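HSM 214 Household Materials and Storage
Handout 6: Clear Plastics in the Home and Small Shop

Reading before class: chapter on thermoplastics, first half only. The second half (foams and films) is for February.

1. Why clear plastics get their own session

Most of the plastics covered so far are colored or filled. Color hides a lot. Scratches, stress marks and yellowing are all present in a colored bin, but they are hard to see and people rarely complain about them. With a clear part the same faults are the first thing a buyer notices. This is why clear parts are often sorted more strictly than colored ones, even when the shape and the use are the same.

Clear also does not mean one material. In this course we deal with four: polystyrene, acrylic, PET and polycarbonate. Clear polypropylene is sold too, but it has a slight haze and we treat it separately at the end.

2. The four materials

Polystyrene. Cheap, stiff and glossy. It molds easily into thin walls and sharp corners. It is brittle. A dropped polystyrene box usually cracks at a corner or along a divider. Most oils and many cleaning solvents attack it.

Acrylic. Clearer than polystyrene and much better in sunlight. It is heavier for the same stiffness because parts are normally made thicker. It scratches, but light scratches can be polished out. Alcohol can cause fine surface cracks, called crazing, especially near cut or drilled edges.

PET. Tougher than the first two. Common in food trays and bottles. Thin PET flexes and comes back. It softens at a fairly low temperature, so it should not go in a dishwasher unless the maker says so.

Polycarbonate. The toughest of the four and the most expensive. It takes knocks well and handles hot water for short periods. It scratches easily unless it has been coated. Strong alkaline cleaners damage it over time.

Students often try to tell these apart by looking. This does not work well. Use the tap test and the flex test from Handout 4, and check the molded code on the base if there is one.

3. Wall thickness and bending

A flat wall standing on its own is weak. Three things make it stiffer: more thickness, a curve or a rolled rim, and a cross wall joined to it. Thickness has the largest effect for a flat panel. Bending stiffness goes up with the cube of the thickness, so a wall made 2 times as thick is 8 times as stiff. It also uses twice the material, and this is where cost comes in.

A divider works in a different way. It ties a long wall at a point partway along, so the free length on each side is shorter. Where a divider meets the wall there is a corner, and corners collect stress. A small radius inside the corner helps. Many low-cost boxes leave it out.
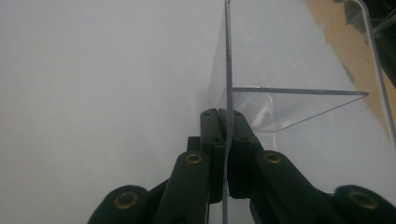 4. Looking at clear parts

Dark and light backgrounds show different faults. Against black, dust and scratches stand out. Against white, you see tint, yellowing and the thickness of the edges. Use both. An edge seen end-on looks darker than the face of the same wall, as the light passes through much more material. Do not record this as a color fault.

For stress, place the part between two crossed polarizing sheets – the lab has a pair in the drawer by the sink. Bands of color close together mean high stress. Expect them near the gate and in inside corners.

5. Class data: the Dadonus boxes

The data set on the course page covers 464 divided boxes from the Dadonus line, bought through Limsakul in two orders. Students on last term's course filled 300 of them to the rated load and left them on a shelf. The rest were kept empty as a comparison group. Of the loaded boxes, almost 100 had a visible bow in the long wall at the end of the term. Cracks were recorded separately and should not be added to that figure.

The spreadsheet column marked "Event" gives the type of damage. A blank cell means no damage was recorded. It does not mean the box was not checked.

6. Cleaning

Lukewarm water, a drop of dish soap and a soft cloth are safe for all four materials. Paper towels leave fine scratches on acrylic and polycarbonate. Glass cleaner with ammonia should be kept off clear plastics entirely.

7. For next time

Read the Callidbridge case on the course page (short). Write half a page on which of the four materials you would pick for a divided drawer tray used in a kitchen, and give the expected cost per tray. Bring one clear container from home, with or without a code on the base.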